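Colour reaches us as light. When light falls on an object, some of it is taken in and the rest bounces back to our eyes. A blue object sends back mostly blue light. This explainer from the Nallurham Museum learning pages is suitable for readers aged eight and over.

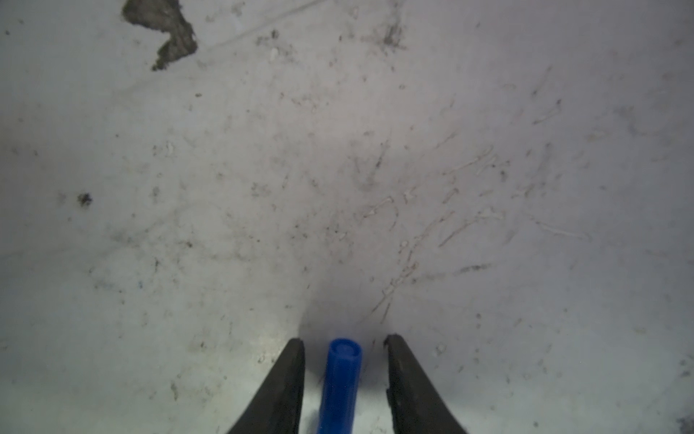 ## Where colour in ink comes from

Ink is made by mixing something coloured with a liquid. The coloured part may be a dye or a pigment. A dye dissolves, as sugar does in tea. A pigment is a very fine powder that stays as tiny grains.

Long ago, people made black ink from soot and brown ink from the galls that grow on oak trees. 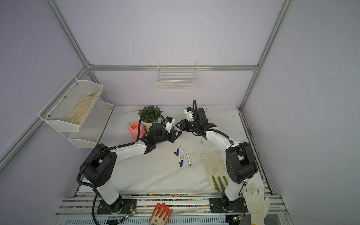

Brown ink of this kind was used in the Collet letters, which are kept in our reading room. The oldest is 160 years old, and its writing can still be read.

## Why some ink wipes away

Ink for paper sinks in between the fibres and stays there. A whiteboard is smooth and has no fibres, so the ink dries on top. Whiteboard ink also contains an oily substance that stops it from gripping the board.
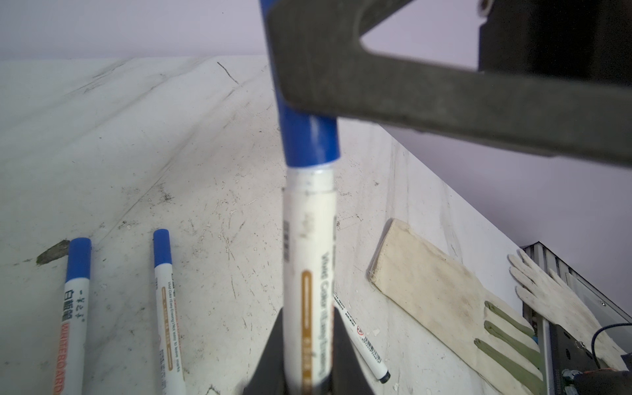
*Text: Nallurham Museum Learning Department*

## Try it at home

1. Draw a large dot of washable black ink near the bottom of a strip of kitchen paper.
2. Stand the strip in a little water, keeping the dot above the water.
3. Wait for around 30 minutes.

The water climbs the paper and carries the dyes with it. Some travel further than others, so the black may separate into several colours.

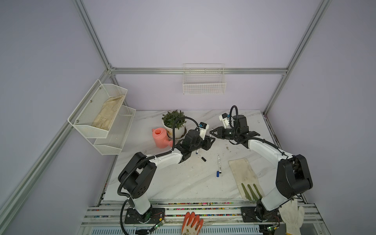

**Why does ink fade in sunlight?**

Sunlight carries energy, which slowly breaks down many dyes. Old letters are therefore kept in the dark when they are not on display.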